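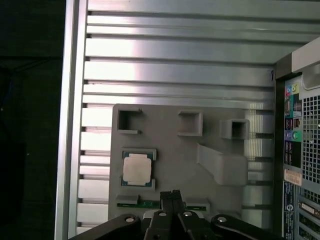
Wrist view, chip in its holder on the gray plate

Thread: Teaching the chip pick by hand or by remote?

delanartey wrote:
Hello all, and happy Tuesday! I've been meaning to write this up since November, so forgive the length. We're showing our arm how to lift a processor out of its holder, and the plate stands up inside an open tower case, so the fingers have to come in with a metal wall right behind everything. I started by grabbing the arm and walking it through the move myself (kinesthetic, if you like the long word). It feels lovely, but my own hand keeps shoving the wrist a hair sideways just as the fingers get close. Would you switch to the remote handles, or keep at it? I have 50 demos by hand so far and would hate to toss them.

skurkar wrote:
Keep at it, Dela! Hand guiding gives you a feel for contact that no remote has ever given me. When I push the arm myself I know the moment it touches. Try holding it farther back, near the elbow, and let the wrist hang easy.

prinesholm_bench wrote:
I have to disagree with Skurkar, fondly as ever. With the handles you only get to see what the wrist camera sees, and that's all the robot will have to go on later. If I can't do the pick from that view, I don't expect it to learn the pick from me. We did 839 remote demos on a similar job and the slow, fussy ones helped the most — go gently and pause before you close.

skurkar wrote:
And how many did you throw out for bumping the part?

prinesholm_bench wrote:
Plenty, in the first week! I'll give you that one. My hands settled down after it.

delanartey wrote:
You two are a treat. I tried the handles this morning and I'm torn. Lining up over the silver lid is the part I fret about, with the fingers right down on it and so little gap between them. I could at least see that on the screen while I was steering.
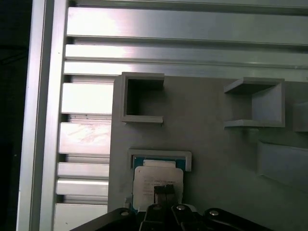

Reply 7: where to start each demo

lapina_k wrote:
Whichever way you go, please vary your starting pose. I was so proud of my tidy demos, every one from the same spot, and the arm got lost if it began a little to the left. Three different heights made a world of difference for me.

delanartey wrote:
Oh dear, mine all start from the same spot too. Back to the bench tomorrow, handles first, and I'll save the hand-guided set in its own folder so I can compare them fairly.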